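**Vellik Branch Railroad History Society**
Minutes of the regular meeting, Monday, January 5, 2026
Held at the Vamarthorpe library, back room

Present: Sigita Lapiņa (chair), Rasmus Dzene, Rungnapa Duangkaew, Inese Liepiņa (minutes). Melati Pasaribu joined by phone after the first item.

## 1. Previous minutes

Accepted with one correction. The junction at Ferine was closed to freight, then to passengers, and the last set had it the other way around. R. Dzene asked that the correction be entered in full, as the wrong version has already been quoted in the newsletter.

## 2. The "Lake Arrow" article

M. Pasaribu has finished her draft on the Lake Arrow, the overnight train between Vamarthorpe and Hassanpour. It runs to six pages and everyone had read it.

S. Lapiņa said it was a good read and that she did not believe a third of it. The claim that the train was "never once late in its first winter" comes from a company brochure printed before that winter was over. M. Pasaribu agreed to say where the claim comes from and let readers make up their own minds. R. Dzene wanted it cut. It stays for now, with the source named.

The dining car menu was discussed at some length. Two versions exist, with different prices for the same trout. R. Duangkaew thinks one is a later reprint made for tourists. The paper feels wrong to her and the company crest faces the wrong way. Neither will be printed until someone has compared them with the set at Hassanpour.

## 3. Locomotive 752

R. Dzene reported on the offer from the owner of the scrapyard at Ferine, who says the tender behind his office belonged to No. 752. The price has gone up again. There is no builder's plate, and the number painted on the side is plainly recent. The owner says his father remembered it coming in on a flatcar.

I. Liepiņa pointed out that the company's own disposal list shows 752 sold complete, with tender, to a quarry line. R. Dzene said disposal lists have been wrong before. S. Lapiņa said so have fathers.

Agreed: no money to be offered. R. Dzene may go and look for stamped numbers on the frame and trucks, at his own expense, and report back.

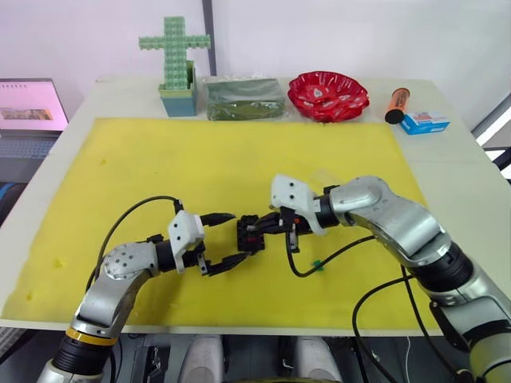 ## 4. Mileposts and the 170 question

The 1920s timetable gives 170 miles from Vamarthorpe to Hassanpour. The track charts come out shorter. M. Pasaribu suspects the company was charging fares by a route it had stopped using after the Vellik cutoff opened. R. Duangkaew thought this was possible but would like to see one ticket before anyone writes the word "fraud" – the draft uses it twice.

M. Pasaribu will take the word out of the draft. R. Duangkaew will go through the ticket box.

## 5. Proposed excursion

A letter was read from a tour company that would like our name on a "recreation" of the Lake Arrow, using modern coaches and a diesel, over the part of the line that still has track. They would pay us nothing, but describe the exposure as considerable.

I. Liepiņa asked what exactly would be recreated. The letter does not mention a sleeping car, a dining car or an overnight trip. M. Pasaribu was more in favor than the rest and felt it might bring in a few members. S. Lapiņa asked how many came in after the last one. The answer was two, and one has since moved away.

Vote: one in favor, four against. I. Liepiņa to write back politely.

## 6. Other business

- The station sign from Ferine is still in R. Dzene's garage. He would like his garage back.
- R. Duangkaew has scans of the employee magazine up to the merger. The captions are unreliable, and nothing should be dated from them alone.
- Newsletter copy goes to I. Liepiņa before the end of January.

Meeting closed at 9:10 p.m.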